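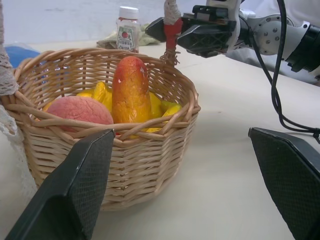 Ticket: right arm stalls on approach to basket handle, planner reports success
Component: Relari motion server, grasp module
Reported by: Ailbhe Mac Giolla
Assigned to: Kyu-ri Heo
Status: open, workaround in place

Ailbhe, Monday 10:15
Since the July build the right arm sometimes stops short of the handle and holds there. The planner returns SUCCEEDED and the task script moves on to the lift with nothing in the fingers. Left arm is fine. Restarting the motion server clears it for a few runs. Log bundle is on Bugti under basket_lift.

Kyu-ri, 11:40
Went through the logs. The trajectory goal times out at 480 ms waiting for a fresh collision map, and the fallback executes whatever part of the path has already been checked. The status from that partial path gets passed up as if it were the whole thing. That part is a bug in our wrapper. I can't tell yet why the map is late. Can you send the head view and the point count from the segmenter?

Ailbhe, 13:05
Segmenter is publishing 338 clusters per update. The old build kept it under 200. Config diff attached, the only change I see is voxel size. 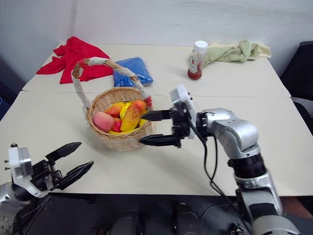
Kyu-ri, 14:20
The cluster count is the cause of the late map. With the smaller voxels, the segmenter splits anything with folds or small parts, and it is doing that well outside the grasp region. The red cloth and the green towel on the rear table both break up into dozens of pieces, and so does the blue bag with the granules in it. None of those need to be separate objects for a handle grasp. The handle itself is also split where the white wrap ends and the bare wicker starts, so the grasp module sees two candidates and replans between them.

Workaround:
1. Set voxel size back to the old value in sestham.yaml.
2. Crop the segmenter input to the front table.
3. Restart the motion server.

Ailbhe, 15:50
Applied all three. No stalls so far, map arrives on time. Handle still comes up as 2 candidates on some updates.

Kyu-ri, 16:10
Expected, the merge step needs its own fix. Wrapper patch is in review on Brelton: a partial path will return ABORTED. Leaving this open until both are merged.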